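Fikis Two-Arm Sorting Station: frequently asked questions

What is included in the hire?

Two robot arms with grippers, the overhead cameras, the control computer and a set of slotted plastic baskets. You supply the table and the goods to be sorted. A table from our range can be added to the order if yours is too light or too narrow.

How long can I hire it for?

The shortest period is 11 days. After that you pay by the week. If you decide to buy, the first four weeks of hire come off the price.

Does it need its own room?

No. Most customers put it in a corner of an existing packing area. The arms hang from above, which leaves the tabletop clear for baskets, and people can carry on working nearby as long as they keep outside the marked line while the arms are moving.

Can I see one before I order?

Yes. Visits to the Cabrera workshop run in the morning and again at 2 pm. Bring a few of your own items, including the awkward ones, and we will try them with you. Allow an hour and a half. We can take up to four people from one firm.

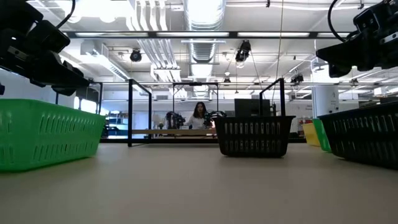
If you can't travel, post us a box of samples and we will send back a short report. It lists which items the standard gripper picked up, which ones it dropped and which ones we would not recommend. There is no charge for this up to 22 items.

Which baskets can I use?

Any rigid basket or crate with a flat base. Soft bags and cardboard boxes with loose flaps cause trouble, and we don't support them. Colours can be mixed. Some customers use one colour for returns and another for stock, and you can set this up in the Sima software under Containers.

What can the arms lift?

The standard gripper is meant for small packaged goods, clothing in bags, toys and similar. It does not handle glass well. Wet or oily items should be left out altogether. There is a wider gripper for bulky items – ask for the Olano set when you order. It takes 15 minutes to fit and needs only the hex key in the lid of the case.

Do I have to write any code?

No. New jobs are set up on screen by naming the baskets and showing the station some examples of each item. If you do want to write your own routines, the manual has a chapter on it, but we can't help with faults in customer code over the phone.

What happens if an arm stops in the middle of a job?

Press the red button, clear the item by hand and choose Resume. If it stops three times on the same item, take that item off the list and send us the log. Please don't push the arm by hand while the power is on.

Is training included?

Half a day for up to four people, on your site, on the day we install. Extra sessions can be booked later and are charged separately.

How soon can you deliver?

Usually 19 working days from a signed order. We don't install in August, so orders placed in July may go out in September.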